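Reusing envelopes: notes for the Sunday talk
Tudur Prydderch, 1/24/21

Slide 1. Title only. Wait until the door is shut. Say the talk is 40 minutes with questions at the end, and that there is paper on every chair for the folding part.

Slide 2. Where I started. In October I emptied the hall cupboard and found 590 used envelopes in two boxes. My mother kept them for shopping lists. I kept them out of habit. Pass the first box along the front row and ask for it back.

Slide 3. Sorting. I sort by paper first and size second. Plain white, brown kraft, coloured card, padded. Padded ones go in a separate bag and I don't cover them today. Anything with a window goes in the recycling unless the window peels off in one go.

Don't get drawn into the window question here. Someone always asks. It comes up on slide 7.

Slide 4. Opening an envelope so it can be used again. Slit the short end if you want a sleeve. Lift the flap if you want the whole sheet. A butter knife is better than scissors for lifting. Show the Misetti bone folder, but say a ruler will do.

Slide 5. Flattening. Open the side seams from the bottom up, slowly. If the glue holds, leave that seam alone and cut beside it. Press the sheet flat with your hand, then put it under something heavy overnight. I use the Nomari atlas. Pause here for people to try one.

Slide 6. Labels and tape. Most of the questions last time were about this, so go slower than feels right. 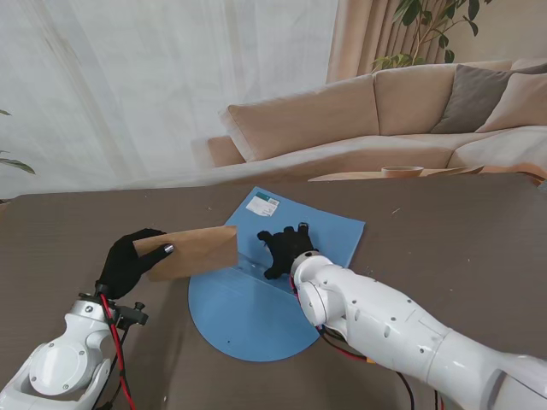
Paper labels can be covered with a bigger label. Black out the barcode if you are posting it again, as a sorting machine may read the old one. Clear tape on a fold is best left where it is on coloured card — it takes the top layer of colour off with it. On kraft you can sometimes warm it with a hairdryer and ease it back. Try a corner first.

Rounded flaps are worth saving. Cut along the crease and you have a gift tag or a pocket for the inside of a notebook. Hold up the Gurutum notebook with 3 pockets in it.

Slide 7. Windows. Answer the question from earlier. Keep it short.

Slide 8. Turning an envelope inside out and gluing it again. Use a glue stick, thin, right to the edge. Hand out the Uchida template now and not before, or they will start without me.

Questions. Leave the boxes open on the side table for anyone who wants to take a few home. Collect the butter knives.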